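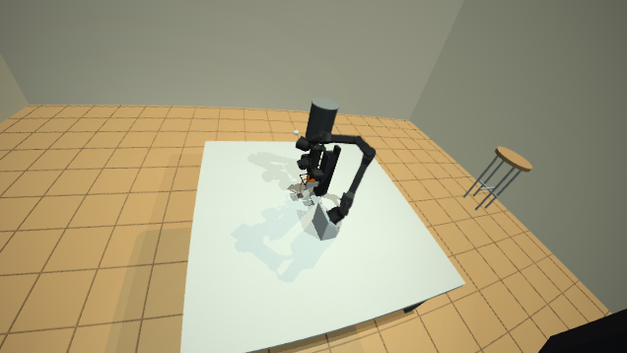

Illustration: Matei / Reldale

Filed under: Markets, IPOs

Pallulero priced its listing last night at the bottom of the range. The bankers are calling this "disciplined." In August they were calling the top of the range "conservative."

1/ Raised 335 million, down from a hoped-for number that has quietly left the website.

2/ The prospectus has 2 pages on how it makes money and a great many on its culture. I read both. The culture is doing better.

3/ Foltorer, which sells to the same customers, shelved its own float on 6th November, citing "market conditions." Market conditions were up that day.

4/ Retail investors got about 3 percent of the shares. They were thanked warmly for their patience.

5/ Aidan Ó Gríofa, who ran the order book, told reporters demand was "high quality." I have covered enough of these to know which word goes there when "high" can't stand alone.

6/ Lockup ends in six months. Insiders say they're in it for the long term, so see you in six months.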